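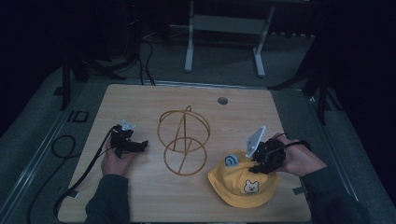
I'd been bugging the folks at Vurkton for an invitation since March, so when they finally opened their Wistport workshop to visitors on Tue 16 May, I was there before the coffee was! Evanthia Lambrakis runs the hand-skills group, and she let me loose at a table with a pair of grippers (heavier than they look, by the way) and a pile of things to move from one spot to another. Hats, mostly. I have put away hats my whole life and never once felt clumsy doing it, but squeezing a soft brim with two stiff jaws is another story, and I dropped mine over and over while a very patient line of kids waited behind me.

They'd logged 2,278 tries at this sort of chore before the open day, Evanthia told me, and visitors added 134 more by closing time. I'd like to think my flops count.
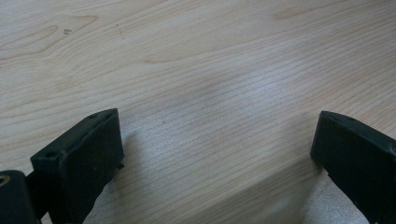 Kilian Hollenstein builds the grippers, and he's the guy to corner if you like hardware. He talked me through fingers for a good half hour, and I enjoyed every minute. The pads are flat, dark slabs with little round screw holes in them, and he says he can swap a pair in 2 minutes. Open the jaws and there's a nice wide gap with nothing but tabletop between them, so I kept lining up my shot like a golfer and then closing on air. "Slower," he kept saying. "Slower than that."

I did get the hang of it in the end, sort of, and I went home with sore thumbs and a visitor badge with 288 on it. The next open day hasn't been set yet, but I've already asked to be put on the list.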